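Renar spring collection - did anyone else find it too long?

martim_r
2019-12-30
I have watched the full recording of the Renar show from Kakcombe and I would like to hear other opinions. For me the first part was very strong. The grey coats with the high collar, the wide trousers, the flat shoes. After this came 40 looks which repeat the same idea with another colour. I like Hélder Lobo as a designer since his years at Mendes, but he needs somebody who tells him when to stop.

gindonfan
I don't agree with you, Martim. The repetition is the point of the collection. He did the same at Mendes with the pleated shirts and at that time everybody was happy. Also the second part had the knitted capes, and for me these were the best pieces of the evening.

oldseam
The capes were nice to look at but have you seen the price? 1387 for the short one. The coat is 896, and it has a real lining at least.

martim_r
Oldseam, I did not know the coat was 896. I expected more. Then maybe I take back a part of my complaint.

I have been reading again my old books on tailoring this week, to understand where this collar comes from. I believe it is from riding clothes, but I am not certain.
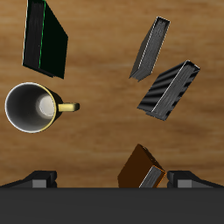

Books and a mug on the table

gindonfan
It is not riding, it is from postmen's uniforms. Lobo said it in the talk before the show.

oldseam
I was at the talk and he said "uniforms", he did not say which ones. Please let us be exact.

gindonfan
Fine, uniforms. I still hear postmen in my memory.

plainhem
Does somebody know if the coat will come in smaller sizes? At Gindon they had only 2 left when I asked and both were too large in the shoulder.

oldseam
They told me new stock in March - but they told me this last year also.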